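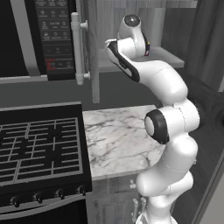
A robot arm is a chain of stiff links connected by joints. Each joint holds a motor and a sensor. The motor turns the joint, and the sensor measures how far it has turned. A small computer reads all the sensors and decides what each motor should do next.

At the Gokbridge workshop, Ainhoa Urquijo and two students are building an arm of their own. Before they cut any metal, they test their ideas in a simulator. A simulator is a computer program that draws a room and works out how things in it would move. If a simulated arm hits a shelf, the builders press reset and try again.

Their test room is a kitchen. Kitchens are hard for robots – the shelves are high, the counters are deep, and the things on them come in many shapes. A box has flat sides that a gripper can press against. An onion is round and can roll.

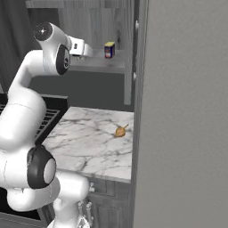 Why does an arm need so many joints?
Each joint adds one more way to move. With only two, the hand can get to some places but cannot choose which way it points. Six joints are usually enough to reach a spot and aim the hand.

The first test program ran 435 times in December. Most runs took 20 seconds. The team changed one number after each group of runs, such as the speed of the wrist, and wrote the result in a notebook.

The parts list was finished on 4/3/23. Work on the real base comes next, starting with the bolts.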